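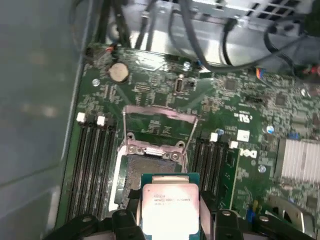 Ajith Devadiga

A thread on rules for letting a robot put a processor in a socket. I write the handling procedures at Ilteck, where we refurbish workstations, and I get asked about this more than about anything else. Long one, take a coffee. 1/

First, the scope. I speak of LGA sockets only, with the pins in the board and flat pads under the processor. In these sockets the delicate side is the board side. If you drop a Xeon on the pins from a small height, you may lose the board and keep the processor. 2/

So rule one in our document is very plain: nothing moves sideways when it is over the open socket. The approach is vertical, the retreat is vertical. If the arm needs to correct its position, it goes up first, corrects, and comes down again. 3/

It costs time. People complain about the time. We have measured the full cycle with the "up first" rule and it is 3 seconds longer. I can live with 3 seconds. 4/

Rule two: hold the processor by its edges. No finger goes under it, no finger touches the pads. This sounds obvious to everyone who has built a computer, but a grasp planner has not built a computer. It must be written down as a forbidden region. 5/

Rule three: the load plate is fully open and resting before the arm enters the case. "Fully open" must be checked, and the check must be written in the log. A plate that is half raised can come down on the fingers or on the processor. 6/

And look at the levers also. On these boards they stand up at a diagonal on the sides of the socket, and the fingers have to pass between things that are higher than the socket. In our path files the levers are obstacles with their own margin. Please do not model only the plate. 7/

Rule four is about the memory slots. With a bank on the left and a bank on the right, the socket sits in a kind of valley. We work with the slots empty near the socket. Our old procedure allowed modules to stay installed and I was the one who wrote it, so the fault is mine. 8/

What was wrong with it: the modules are tall, the gripper is wide, and the person who checks the path on the screen sees the tip of the fingers but forgets the body of the gripper. Check the whole tool, from the flange to the fingertips. 9/

Rule five, cables. In an open bench setup you have none. In a real case you have them in every direction, and they do not stay where they were yesterday. Before the arm is enabled, a person looks at the cables and moves away any that could fall in the working area. 10/

We do not ask the vision system to decide if a cable is safe. Maybe in some years. Today it is a human check with a signature. 11/

Rule six, orientation. The processor goes in only one way, and the notches or the corner mark say which way. The printed text on the lid is a help for the eye, but we do not accept it as the reference. 12/

Why? A shiny lid. Under a ring light, the lid of a processor becomes nearly white and the text comes and goes with the angle. We had a batch of 30 test placements where the text reader gave no answer in 20 of them. The edge detector was fine in all. 13/

After that my colleague Fereshteh Khosravi proposed that we write the rule the other way around: if the text and the edge disagree, or one of them is missing, the arm holds its height and calls a person. It is her wording in the document today and it is better than mine. 14/

Rule seven, static. The finger material matters. Black plastic is not automatically static-safe plastic! I have seen a printed finger in ordinary filament used on customer parts. You have to measure the resistance to ground, at the fingertip, with the tool mounted, and keep the record. 15/

Battery: some people ask if the coin cell has to come out. Our rule is main power disconnected and the supply discharged, and the cell can stay. If your own standard is more strict, follow your own standard. 16/

Rule eight, force. The arm does not press the processor down in the socket. It sets it down and lets go. The clamping force comes later, from the plate and the levers, and in our shop this is still done by hand. 17/

If the measured force goes over the limit before the expected height, the program must stop where it is. No second try, no wiggle. Open the stop, let a person look at the pins with a magnifier, then decide. 18/

I want to be strict on "no wiggle". In many assembly tasks a small search motion is good practice, for example a peg in a hole. Over contact pins it is the worst thing you can do – you comb them. 19/

Practice boards: use dead ones first. Put a colored tag on them, so they never go back in stock. We buy ours from Sustumer by the box, and each gets a number in the log. The newest has number 676 and it already has a hard life. 20/

About the document itself. It is called the Wutent sheet inside the company, after the project where it started, and it is four pages. If it becomes longer, the operators will not read it, and they would be right. 21/

The next revision is planned for November. Open points: who is allowed to change the force limit, and how we treat boards where a hinge screw of the socket is loose. If you have a good rule for the second one, please write to me. 22/

Several of you asked for the one-page version. I am cleaning it now and will add it as a reply under this post. 23/

Edit, 10/08/2026: in post 9 I wrote "from the flange", and a reader asked about the camera on the wrist. Yes, the camera and its cable belong to the tool. I have added it to the sheet.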